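Yolanda Pettigrew left her husband in June and came back for the good pillow. By then Geert had already told the whole street in Sillness that she was in Bragança, finding herself.

"Did you?" he asked from the stairs.

"I found a dentist," she said. 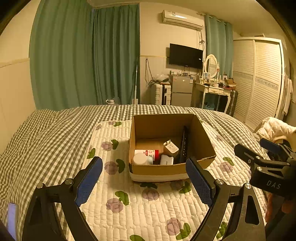

He offered her tea. He had never once made tea in 12 years of marriage, and she watched him open 3 cupboards looking for the kettle, which was on the stove. She let him look.

"You could stay," he told the inside of a cupboard.

"Is that my pillow on the dog?"

It was. The dog, to his credit, looked ashamed.
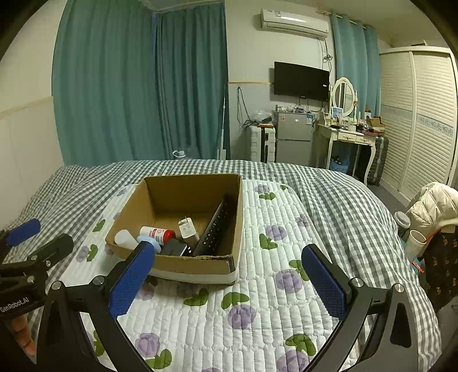 The box on the bed, with the remote in it.

She stayed for the tea.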